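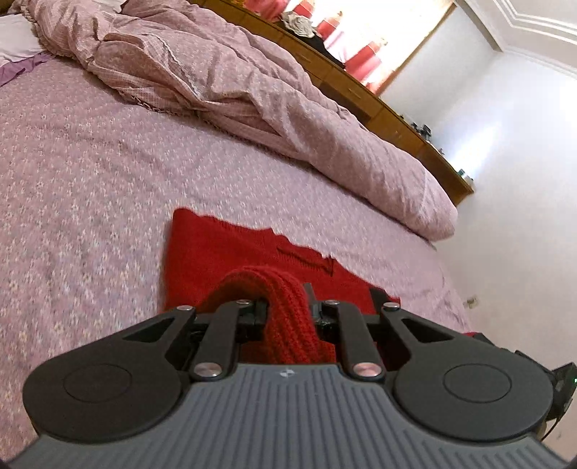 Aishwarya Joseph

October 5, 2026

Gripper jam and a nipped finger, folding work

Writing this up while it is fresh, and at more length than usual, as Weronika will want it for the safety file and Ilango will want it for the redesign, and I would sooner do it once.

We were on the knitwear part of the Gemon set, picking up the red ribbed piece on the bed with the hand-held gripper. It is lovely stuff to handle by hand and horrible in the gripper. With the woven cottons you pinch, you lift, and the cloth hangs off the fingertips the way you want it to. Ribbed knit stands up in a fat fold when you squeeze it, goes up and over, and then the far side of the fold comes down between the two inner links towards the body plate. I had seen it doing this all morning and thought nothing of it, I am sorry to say. It looked untidy but the fingers were holding well and the recordings were coming out nicely.

Then on one pick I closed a little further than I needed to, wanting a firmer hold before I dragged the piece across the sheet, and the trigger went solid. It would not close any more and it would not open either. My first thought was the motor side of things, which is silly, as there is no motor in the hand unit, but I have spent too long this year with the bench arm. I let go of the trigger and the fingers stayed shut. I turned the unit over and could see that the knit had been drawn in beside one of the big lower pivot pins, wedged between the inner link and the outer arm.

Now the part I am less proud of. I put my left hand in to tease the cloth out, with my thumb still resting on the trigger housing. The cloth came free all at once, the spring took up, and the link closed on the side of my forefinger. No broken skin, a red mark and a bruise coming, and I ran it under the cold tap and had a biscuit. It is in the accident book. Yamuna Sundaram saw it happen and has signed underneath. For anybody reading who thinks the hand unit is the safe one because there is no power in it, I thought so too until this morning. The spring is quite enough.

What we did afterwards. Yamuna took the unit off me (kindly but firmly) and opened it out on the bench. The link had a small burr on its inside edge, close to the pin, just where a stitch would catch. She could feel it with a fingernail and I could not until she showed me where. We don't know whether it has been there since the parts arrived from Kordestani or whether we have knocked it ourselves – it did go off the end of a table in May and that was never written down, so please let us write these things down. She rubbed the edge back with 400 grit and gave it a wipe. We then tried the same squeeze on a scrap of knit. The scrap still went in between the links if you pushed it to, though it slid out again when the trigger was let go. So the burr explains the locking, I think, but the gap is what lets the cloth in to begin with, and we have only dealt with the first.

Ilango's idea is a thin flexible guard across the gap, a sort of bib. Mine was a stop on the trigger so you can't over-close on thick cloth. We argued it over tea and I have come round to his, as a stop would spoil the picks on thin things. He is going to cut one from the offcuts left over from the Favance job and see whether it fouls the view.

On the data: Drosix carried on logging through the whole business, so that take has the jam in it and then a good deal of me muttering. I have flagged it and kept it. Yamuna Varghese asked whether we ought to throw out the earlier knit picks as well. I would say not, provided the fingers opened cleanly at the end, but somebody other than me should look through them, and she has offered.

Until the guard is on:

No ribbed or chunky knit with this unit. Flat weaves are fine.

If it locks, put it down on the bed, take both hands off it, and then free the cloth with the plastic tweezers. No fingers between the links, please, however quick it looks.

Check the inside edges of the links with a cotton bud before starting. If it snags, tell Yamuna S.

The red piece has one pulled stitch and is otherwise all right. I have put it back with the others and pinned a note to it so that it doesn't get used for the close-up takes. Finger stiff this evening but typing well enough, as you can tell from the length of this. Weronika, could you look over the wording on the tweezers before I print it for the wall?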